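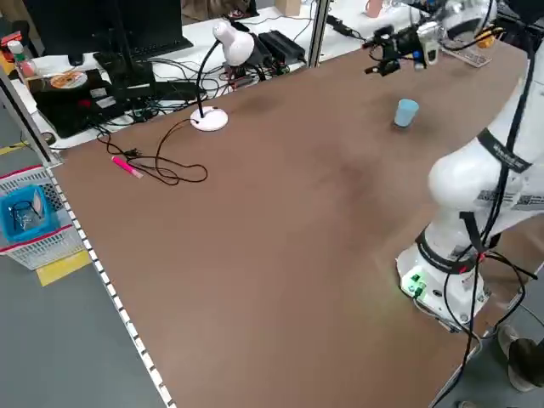

November 2023

The cup set for Bronanell is at 600 episodes, and 4 of the folders are still unlabeled. Most of the month went into the two-arm part. Each episode is one short teleoperated run, saved with joint angles, gripper width and every camera view.
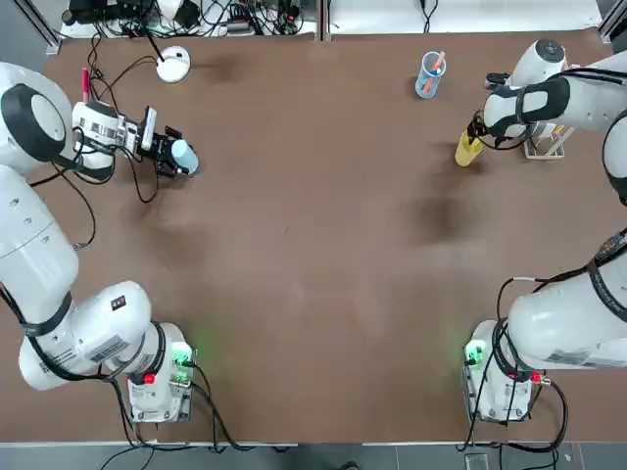 Two-arm run, one object color per gripper.

I log at a fixed rate and drop any run where a camera stalls. Ki, my cleanup script, rejects about 3 percent for that reason. The rest get
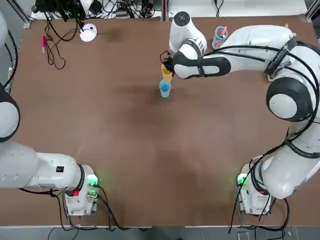
a start mark, an end mark and a plain text instruction. In August I wrote the instructions by hand, and the spelling drifted enough to split one task into two.
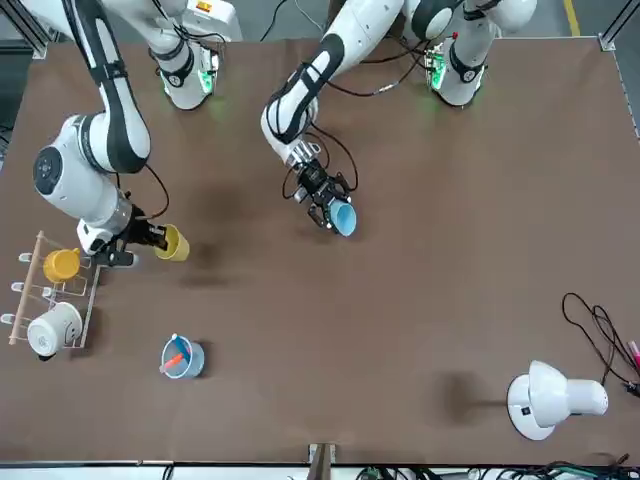 Start poses matter more than I expected. The first 100 episodes all began with the cups upright, and the policy learned little else. The set now includes tilted cups and cups held on their side, like the yellow one. Those runs go in a separate folder so I can weight them in training.

Next is a held-out set with new start positions, same table.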